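Two-arm table cell - right gripper slowly loses its hold on thin plates. Hardware or homing?

Posted in: Small Cells and Benchtop Arms

Radomír Kováčik
Hello everybody, and thank you in advance for reading all of this, I know I go on a bit.

I look after a two-arm table cell at our training shop in Vulberg. It has two black arms facing each other across a teal tabletop, printed two-finger grippers with the lattice fingers, and a camera at each wrist plus one looking down. I inherited it last May along with a binder that is very good on the electrical side and says next to nothing about the grippers. We run a small set of tabletop pieces through it - a mug, a short black cup, a white disc, a little cube - and for most of the winter it behaved beautifully.

Lately the right gripper has started to let go of thin things. It picks up the cube without any trouble, but the disc tends to tip or slide after it has been carried a little way. The left arm does the same job with the same disc and hardly ever drops it. I keep a tally of picks in a notebook, and the right side had done 1,102 of them since the last time anyone changed the tape on its fingers (I know, I know). Out of the last 40 tries with the disc, the right arm dropped 3 and the left dropped none, so it isn't a disaster, but it's getting worse and I'd like to catch it before we have students on the machine again.

What I've done so far is re-home both arms, wipe the fingers down with alcohol, and swap the two discs we own in case one of them was bent. None of that made a difference I could see. I haven't touched the finger screws, mostly out of cowardice, as I don't have a torque figure for printed parts and I've cracked one before on an older cell.

So my two questions, really, are whether I should be looking at the tape, the fingers or the homing first, and whether there is a sensible order for checking all this that doesn't end with me taking the whole wrist apart on the bench. I've also got a bit of light-blue tape on top of each gripper as a marker for the overhead camera, and I'd rather not disturb that if I can help it.

Dimoso
Change the tape. It's always the tape.

Sýkora
Hi Radomír, what a nicely written problem, and please don't feel bad about the notebook, I wish more people kept one! I've been looking after a pair of cells a lot like yours for a good while now and I think you've got two small things going on together.

Dimoso is right that tape is the first suspect. Glossy tape on the lower part of a finger is fine as a wrap, but once it wrinkles and bulges it can keep the two fingers from closing square. You won't notice with a cube, because a cube gives the fingers a nice wide face to sit on. A disc held by its edge only gets a thin line of contact, and if one finger is sitting a hair proud the disc pivots around that line as soon as the arm swings. So look straight down the closed fingers from the wrist camera, with nothing in them. You want to see the same thin gap all the way from the tips to the base. If it opens out on one side, peel the wrap on that finger, clean off the old glue and put on one fresh layer, pulled snug with no folds. Do one finger at a time and close the gripper in between, so you know which one made the change.

The second thing is the cable. On a cell where the arms reach in from opposite sides, the long cable along the top of the arm needs a proper loop of slack near the wrist. If a zip tie has crept along the link, the cable goes tight when the arm is stretched out and gives the wrist a gentle tug, always in the same direction. It's a sneaky one! Move the arm by hand (powered down, please) to its longest reach and then roll the wrist both ways while you watch the loop. If it goes flat at any point, cut the tie, slide everything back and put on a new one. I leave mine loose enough that I can still turn the tie with two fingers.

As for order, I'd do the cable before the tape, simply because it takes two minutes. Then tape, then home the gripper fully closed, and only then think about screws. For screws into printed parts I don't use a torque figure at all. I hold the driver by the shaft instead of the handle, and when it stops turning in my fingers, it's done. I haven't cracked a bracket since I started doing that - touch wood.

The blue markers can stay where they are. If one does come off by accident, put the new piece on before you peel the second one, so you still have something to compare it with. And sweep up any scraps of tape from the tabletop when you've finished. Mine end up under the disc at the worst moment.

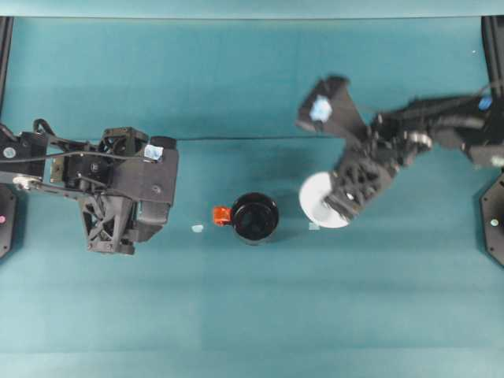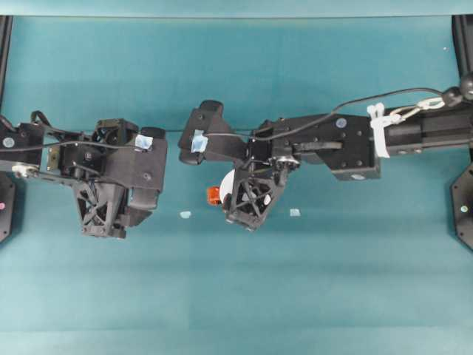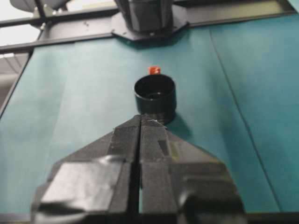
Once you've been through all that, run the disc again, and run it slowly to start with. I set the travel speed low for the first batch and only bring it back up when I've had a whole batch with no tipping. Write down which finger you re-wrapped and on which pick number. We changed ours on a fixed count for a while and settled on every 175 picks for anything held by its edge, and we let it go a good deal longer if the arm is only doing cubes and cups. Your number may be different, it depends so much on the tape and on how hard you squeeze.

One more thought before I let you go. Please don't be tempted to fix a slipping disc by turning up the closing force. I did that for a whole spring, and all it gave me was bowed fingers and a second set to print. If the gap is even and the cable is slack, the ordinary force ought to be plenty.

Let us know how you get on, and do say if the binder turns out to have a page on the wrist joint, because mine doesn't either.

Comments (4)

Radomír Kováčik: Thank you so much, both of you. The tie on the right arm had indeed crept, and I could see the loop go flat at full reach. I've moved it and will do the tape tomorrow when I have a fresh roll.

Pronodon: Holding the driver by the shaft is such a good tip, I'm stealing that for our shop.

Dimoso: Still say it's the tape.

Sýkora: It may well be, Dimoso! Radomír, do the gap check before you peel anything, so you have a before and an after.

Related on this board
Wrist camera sees its own fingers - how much should I mask?
Printed lattice fingers: which way up do you print yours?
Cable slack on arms that face each other
Re-homing after a finger swap, step by step
Best way to get old tape glue off matte plastic

Contact the moderators | Board rules | Last updated February 7, 2023 | Back to top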